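## Left gripper losing the hem on our pants folding cell

**farkley_fold** wrote:

Hi all, long-time reader, second post ever. We have a two-arm folding cell at the Farkley shop and I look after it three days a week (the other days it's whoever is closest). It does towels and tees fine. Pants have been making me miserable since January.

The routine is simple enough. Both arms pick up, stretch the pants out sideways with the legs stacked, lay them down, then fold. Right gripper takes the waistband, left gripper takes the hem. The waistband end is solid. The hem end slips out on the stretch, maybe not every time, but I logged a batch of 36 on Saturday and lost the hem on 13 of them. That's awful!

What I've tried so far:

- wiped the fingers with alcohol
- dropped the stretch speed to half
- re-homed both arms, twice
- swore at it

Does anybody run pants on a similar setup? I'm wondering if I need new fingertips or if I'm missing something dumb.

---

**Mich_bench** wrote:

Which fingers are you on? We had the same trouble at Michailidis with the smooth printed ones. Heavy twill is fine, and then a slick pair comes along and whoosh. We glued thin silicone strips on the inside faces and it went away overnight. You have to redo your close position afterward though, or the motor sits there pushing against nothing and gets hot.

---

**Nelu Surdu** wrote:

Hold on before you glue anything. Post a picture with both ends gripped. Half the "bad fingertip" threads on here end up being the table or the grip depth.

---

**farkley_fold** wrote:

Fair! Grabbed one with the pants held at both ends, black pair, the kind that gives me the most grief. Cover is clamped to the table, and I re-clamp it whenever I notice it's moved.
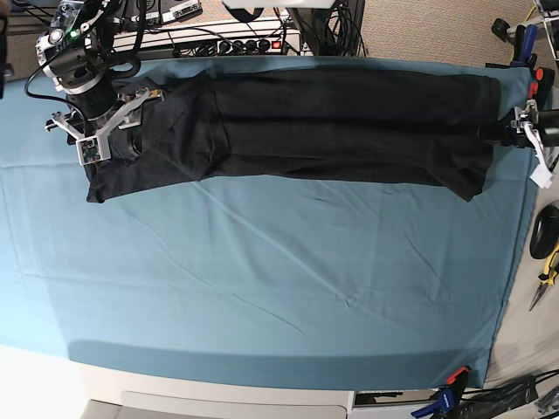
### Re: Left gripper losing the hem

**Nelu Surdu** wrote:

Okay, thanks, that helps. A few things I'd look at, in this order.

Your cover looks pretty smooth, so I'd leave the cloth alone for now. Just check that it's tight by hand, because a cover can look flat and still creep when the arms drag something across it. Put a bit of tape at the table edge and see if the cloth moves against it over a batch.

Then the waistband. See how the corner at that end is bunched and sagging? I'd want that neat before I blamed the other hand. If the right gripper picks up a lump, the two arms aren't pulling along the same line, and the top leg goes tight before the bottom one. The hem side pays for it. Move your waistband pick point and run a few.

Last, grip depth at the hem. You've only got a short bit of cuff in there. I'd go 4 mm deeper and see what happens before buying or gluing anything.

---

**Mich_bench** wrote:

I don't agree about leaving the fingers for last. Strips cost pennies and take ten minutes. Going deeper on the hem means the fingers drop lower on the pick, and on our cell that meant tapping the table. We chipped a tip that way. Ask me how I know what those cost.

---

**Nelu Surdu** wrote:

Then your table height was off, sorry. Teach the height again after every cover change and it won't tap. And strips peel! I've pulled them out of folded shirts. I'd still rather fix the pull first, so you're changing one thing at a time.

---

**sesimside_jo** wrote:

Jumping in because we do a lot of black pants at Sesimside. Are you picking the hem off a camera? Black on teal should be plenty of contrast, but black on black is another matter, and with stacked legs ours used to find the top hem and miss the bottom one completely. So the gripper had one leg and the other leg was just along for the ride. It looked exactly like slipping. Check what's in the fingers when it closes. I pause ours right after the close and tug each layer by hand (arms stopped, please).

Also, tie your cables back on the right arm. I see loops curving down toward the cloth and we had one catch a belt loop once. Took me a whole afternoon to get the joint offset back.

---

**farkley_fold** wrote:

@sesimside_jo oh no. Yes, it's off a camera. I never checked the layers, I only looked at whether *something* was in there. Doing that first thing tomorrow.

@Nelu, I'll do the tape and the waistband point too. Mich, I have silicone in the drawer, so you may still get to say I told you so.

---

**farkley_fold** wrote:

Update! So I paused after the close on 14 pairs and tugged. Five of them only had one layer in the hem grip. Jo, I owe you a coffee. I raised the hem pick margin so it reaches in past both edges, and went the 4 mm deeper while I was in there (re-taught the table height first, no tapping). Tape mark hasn't moved at all, so the cover is off the list.

Ran a fresh 36 after lunch and lost the hem on two. Both were the same slippery dress pants, one pair sent through twice.

Waistband corner still bunches. I shifted the pick point toward the side seam and it got a little better, then a little worse on bigger sizes. Cables are in velcro now.

---

**Mich_bench** wrote:

Slippery dress pants, you say. Silicone strips.

---

**Nelu Surdu** wrote:

For the dress pants, okay, fine, try the strips. Rough up the finger faces first or they'll be in somebody's pocket by Monday. For the bunching, do you set the pick point by size or is it one fixed offset? If it's fixed, that's your bigger sizes right there.

---

**farkley_fold** wrote:

One fixed offset, copied over from the Jaltedis config I started with. I'll split it into small and large and report back. Strips are going on tonight.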